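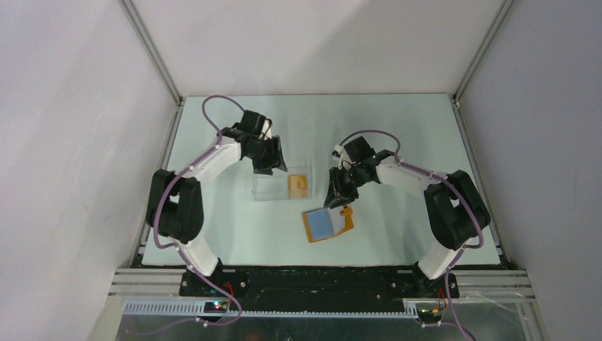 We got to the Huster open afternoon at 2, which was the start time on the flyer, and there was already a line at the coat rack. Huster makes small leather goods, mainly wallets, card holders and key cases, and once a year in October it lets the public into the building. I went with Lerato Pillay, who sells bags in Sendatmont and wanted to see the linings. I wanted a new wallet and was curious about how they are put together.

Parking is behind the building. The sign for it is small and faces the wrong way if you come from the river side, so we drove past it once. Entry was free. They gave us a paper badge and a sheet with a floor plan on it.

The first room is leather storage. The hides are rolled and stacked on racks by color, and each rack has a number. Ours was group 4, and Apinya Onsri took us through. She pulled down a brown hide and showed us where the neck creases run and which part they avoid for outside covers. The pieces with marks go to the inside pockets, or to key cases if the marks are small. She said a good hide gives them 31 wallet covers in the most common size, and a poor one a lot fewer. You could handle the leather as much as you wanted.

Cutting is next door. Straight parts are cut with steel dies on a press, and odd shapes are still done by hand with a knife. The press is loud and we stood well back. After that the edges are thinned so the folds don't get bulky. A man was doing this on a small machine with a round blade, and the scraps came off like pencil shavings. Lerato asked how often the blade needs sharpening and he said several times a day.

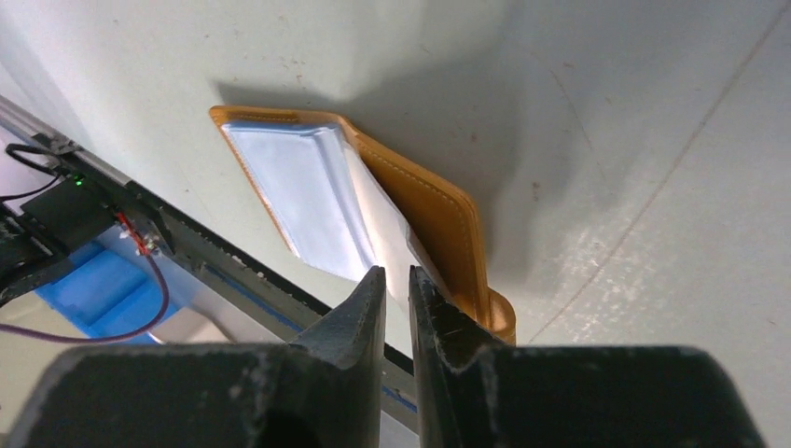
Linings took up the longest part of the tour. Most of the Huster range is lined in cloth, with a few models in thin leather, and the cheaper ones have plastic sleeves. Lerato has had returns over plastic that went stiff, so she had plenty of questions. The one that caught my eye was a tan-orange wallet, standing partly open on its edge, with rounded corners and a line of light stitching just inside the border. Its sleeve is whitish and you can partly see through it. There were creases in the plastic and a raised ridge where it folds over. I liked the leather on that one very much and the sleeve less. Apinya's advice was to keep plastic-lined wallets out of a hot car, and not to force extra cards into a sleeve.

The stitching room had six or seven people working at machines, with good lamps and radio music. Buppha Mahawong has been there the longest and does the sample pieces. She let visitors try a seam on scrap leather. Mine wandered badly at the corner. She turns corners by stopping with the needle down, lifting the foot and swinging the piece around, and at her speed you hardly see it happen. 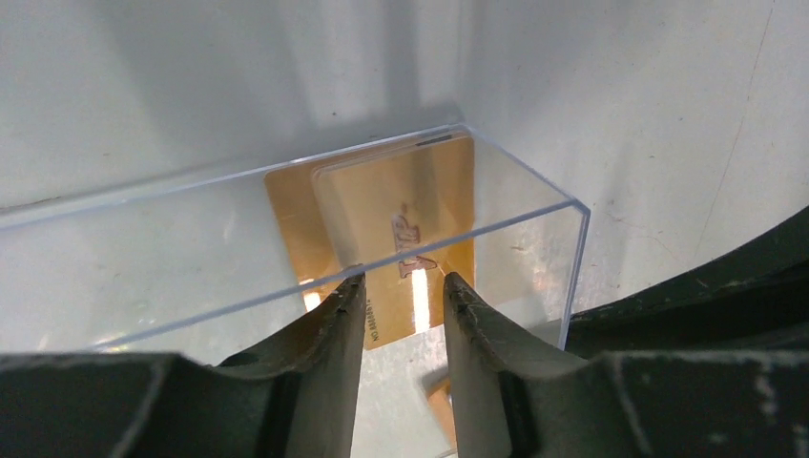

Finished goods are checked by hand before they are packed. Someone opens and closes each wallet, runs a thumb along the edges and tries the card slots for fit. A slot that is too tight goes back to be eased, and one that is too loose is sold as a second. Cards are part of the fitting, of course, and I noticed two gold-colored ones standing upright in a clear acrylic box. I asked whether a slot stretches with use. It does, in leather, so they would rather sell it slightly snug.

The shop at the end had seconds on one table and full-price stock on the shelves. It was crowded and the line was slow, with one register. Cards were accepted. I bought a dark brown bifold with a cloth lining, and Lerato left her details with Amnuay Boonchu in the office about a trade order. The smallest one they take is 200 pieces, mixed colors allowed, and she is still thinking it over.

Coffee and rice cakes were in the canteen upstairs until closing. There is no elevator on that side of the building, so ask at the front desk if you need one.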